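Courses > Engineering Projects > Spring Reports > Soft Fingers, Stiff Fingers

Print this page | E-mail this page

Soft Fingers, Stiff Fingers: Comparing Two Gripper Tips for Handling Clothes with a Two-Arm Robot

Final report, Stercombe project lab

1. What we set out to do

Our project began with a sentence in the course handout: "Students will choose a task of moderate difficulty." We chose laundry. Anyone who has done laundry considers it easy, and anyone who has asked a robot to do it has a different opinion by the end of April.

The question was narrow. Given the same two arms, the same cameras and the same controller, does it matter what you put on the ends of the fingers? We had two sets of tips to compare. The first was the stiff plastic pair that came with the grippers. The second was a softer molded pair called the Gimwood tip, left over from an earlier year's project along with a box of screws that fit nothing.

2. Setup

Both arms are mounted on a rail along the front of a white board with walls on three sides. The walls keep the background plain for the overhead camera and stop socks from leaving. Cables to the grippers are purple and longer than they need to be. We shortened the slack once, found out how far the arm can reach when it wants to, and gave the slack back.

Each trial used one garment picked from a set of old shirts and smaller items. The arms had to pinch it at two points, lift it clear of the board, and lay it down again with less of it folded under than before. Pinch points were chosen by a person at the controller, so we were testing the fingers and leaving the thinking out of it. Clothes waiting their turn stayed in a clear bin at the back right.
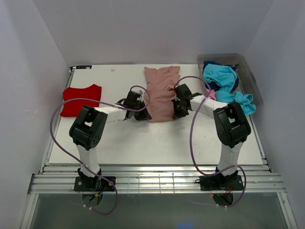

Figure 1. Both grippers at the sides of a pink garment, with the red shirt to the left.

We ran 200 trials, half with each set of tips, and changed tips in blocks of ten. The original plan was to change them after every trial. That plan was written by someone who had not yet met the screws.

3. How we scored it

A trial scored one point for each of 4 things: left pinch held, right pinch held, lift completed, garment flatter at the end. The last one caused more arguments than the other three together. We settled it by comparing the covered area in the overhead picture before and after, which at least moved the argument over to the camera.

The controller was a problem of its own. It sends a stop signal when the finger motor passes a set effort value, and the default was 3,000 in the manufacturer's units, whatever those may be. With the stiff tips this worked well. With the soft tips the rubber used up part of the squeeze before the cloth felt anything, and thin fabric slid out. We were tempted to raise the value for the soft tips only. We kept it at 3,000 for both, so the soft tips were probably judged a little harshly.

4. What we found

On thick fabric the tips did equally well, and it was dull to watch. On thin, slippery fabric the stiff tips got hold more often, mainly by being able to scrape along the board and get under an edge. The soft tips bent when they met the board and then patted the shirt, as if to comfort it.

Once a garment was in the air the order reversed. The stiff tips lost it more often, usually when one arm started moving a moment ahead of the other and the cloth went tight. The soft ones gave a little and held on. We had blamed the Wirkelen controller for this timing gap for most of the term — a fair accusation, but a small delay setting in our own script was responsible for half of it.

Flatness at the end barely depended on the tips. It depended on where the pinch points were, which is to say on us.

5. If we did it again

We would try one stiff finger and one soft finger on each gripper. We drew this up and did not have time to print it. We would also fix the effort value separately for each tip before starting, and write the tip name on every recording; eleven files had to be identified by squinting.

The Kandasamy shelf in the lab now holds both sets of tips, labeled, and the box of screws, also labeled ("no").

Contact the project lab | Copyright Stercombe project lab | Back to top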